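4 Setting up the craft table

4.1 Covering the tabletop

The Wenoron table has a timber top with a low lip along the near edge. Cover it before you put out paint, glue or wet sponges.

1. Wipe the top with a damp cloth and let it dry.
2. Unroll the cover paper (Jarent 700 mm roll, or similar) with the curl facing down.
3. Push the near edge of the paper up against the lip and smooth it away from you with the flat of your hand.
4. Trim the far side with scissors. A narrow strip of bare timber can be left showing.

Note: Do not use a trimming knife on the tabletop. Knife marks are not covered by the warranty.

4.2 Setting out trays and sponges

Each place needs one coloured tray and one clear container. The coloured tray holds the sponge shape. The clear container is for water or for used sponges, whichever the activity calls for.

5. Put the tray near the middle of the paper, where it can be reached from either hand.
6. Place the clear container directly beside it so the two sides touch.
7. Lay one sponge shape flat in the tray.

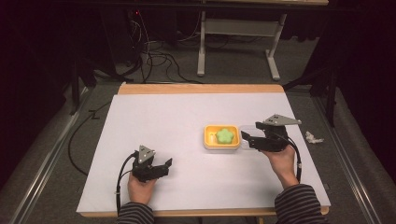 If you are working with paint, pour it in before the sponge goes down and keep it shallow. Over 40 mL in one tray tends to slop over the rim when the tray is moved.

Caution: Clear containers are hard to see against white paper. Put a strip of coloured tape on the rim if young children will be at the table.

4.3 Packing up

8. Rinse sponges in cool water until it runs clear, then squeeze them flat. Do not wring the lobed shapes, as the lobes tear at the base.
9. Wash trays and containers by hand. They may warp in water hotter than 70 °C.
10. Fold the paper inwards from both ends and put it in the bin.
11. Leave the tabletop uncovered overnight if any water has soaked through.

Replacement sponges are sold in mixed packs under part number 133. For other spares, write to Carol Mottram at the Prirkwood store.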